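**데스크톱 재정비 소식: 메모리 증설과 서멀 그리스 재도포**

2026년 2월 13일 · Bekus 전산지원팀

사무용 데스크톱 재정비 작업이 2층 구역까지 끝났습니다. 이번 차수 대상은 34대이며, 자산대장에 등록된 2,321대 가운데 누적 완료 수량은 1,042대입니다. 나머지는 8월까지 Stisus동과 Lyons동 순으로 진행합니다.

작업 항목은 지난 차수와 같습니다. 케이스 내부 먼지 제거, 메모리 모듈 교체, CPU 쿨러 분리 후 서멀 그리스 재도포, 전원 및 SATA 케이블 체결 상태 확인까지 한 번에 처리합니다. 대당 작업 시간은 부팅 점검을 제외하고 14분으로 잡았습니다.

쿨러 분리 시에는 전원 케이블을 뽑은 뒤 전원 버튼을 5초 이상 눌러 잔류 전하를 방전시킵니다. 굳은 그리스 때문에 쿨러가 떨어지지 않으면 수직으로 당기지 말고 좌우로 조금씩 비틀어 분리합니다. 히트 스프레더 표면의 그리스는 보풀 없는 천과 이소프로필알코올로 닦고, 완전히 마른 다음 새로 도포합니다. 소켓 고정 레버는 CPU를 교체할 때만 엽니다.

메모리는 Rametance 모듈로 통일합니다. 슬롯 양 끝을 번갈아 누르지 말고 같은 힘으로 눌러 끼우며, 홈 위치가 맞지 않으면 방향부터 다시 확인합니다. 두 개를 장착할 때는 보드 설명서의 듀얼 채널 슬롯 배치를 따릅니다.
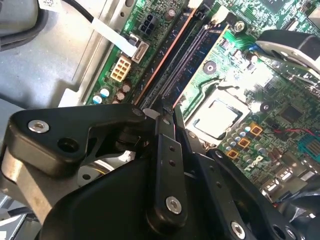 조립 후 첫 부팅에서 화면이 나오지 않는 경우는 대부분 메모리 접촉 불량이나 4핀 CPU 보조전원 누락입니다. 모듈을 다시 끼우고 보조전원을 확인한 뒤에도 증상이 같으면 모듈을 하나만 남기고 점검합니다. 디스크가 인식되지 않으면 SATA 케이블을 양쪽 모두 뺐다가 다시 꽂습니다. 케이블이 쿨러 팬에 닿지 않도록 정리한 다음 측면 덮개를 닫습니다.

다음 차수 대상 부서는 작업 전날까지 로컬 디스크의 자료를 공용 저장소로 옮겨 주십시오. 교체한 구형 모듈은 용량별로 정전기 방지 봉투에 담아 자재실에 반납하고, 반납표에 자산번호를 기재합니다.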